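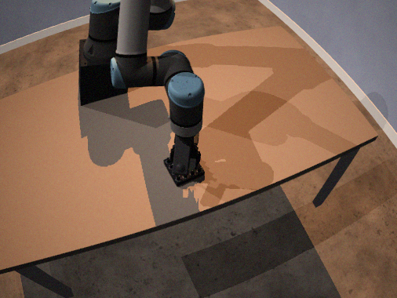
Valter Antunes objected to the first draft of the parking rules on the grounds that it treated visitors and residents alike, and asked that the two be separated before any vote was taken. The chair agreed. The draft was withdrawn and the revised text, circulated with the agenda, was taken in its place.

Clistbridge Residents' Association
Minutes of the ordinary meeting, 28 March 2025

1. Minutes of the previous meeting
Approved with one correction. Under item 4, "north gate" should read "east gate".

2. Parking rules
The revised text divides the lower lot into resident bays and visitor bays. Resident permits remain tied to a license plate. Visitor permits will be issued on paper, valid for 48 hours, and may be renewed once without application. A member asked whether a contractor working in a unit counts as a visitor. The chair ruled that a contractor does, provided the resident has signed the permit. The text was amended to say so.
Mr. Antunes asked that the words "at the discretion of the management" be removed from paragraph 3. Agreed.
Resolved: that the parking rules as amended be adopted and take effect when the new signs are in place.

3. Storm drain, Carrilho Court
The contractor, Wovmont, has submitted its inspection report. The drain is sound from the street to the second manhole. Beyond that point the pipe has settled and holds standing water along its lower side. Two options were presented:
(a) relining the settled section;
(b) excavating and relaying it at the correct grade.
Relining costs less but leaves the low point where it is. The meeting preferred option (b). Wovmont is to provide a written price, with restoration of the sidewalk shown as a separate line. 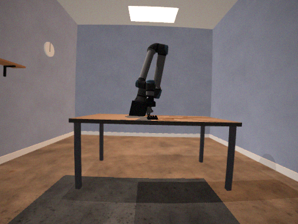
The price is to state whether the work can be completed before August, when the street is due to be resurfaced by the city. If it can't, the secretary will ask the city to move Carrilho Court to the end of its resurfacing schedule. No work is to be authorized until both answers have been received in writing.
A member asked who is liable for flooding in the meantime. The secretary will check the wording of the insurance policy and report back.

4. Accounts
The balance of the maintenance account was reported. An unbudgeted payment of $427 was made to Sevadum for replacement of the pump controller in the laundry building. The payment was within the secretary's spending limit and was noted without discussion. The annual fee for late payment of dues remains $25.

5. Exterior lighting
The fixtures on the east path switch on too late in the evening. The timer will be replaced by a light sensor. The fixture nearest the mailboxes is on a separate circuit and is not affected.

6. Other business
Requests for garden plots are to be made on the form, not by telephone. The form will be left in the mail room.
Mr. Antunes asked that draft rules be sent out with the agenda in all future cases. Agreed.

7. Next meeting
Date to be set by the secretary on receipt of the Wovmont price.

Meeting adjourned.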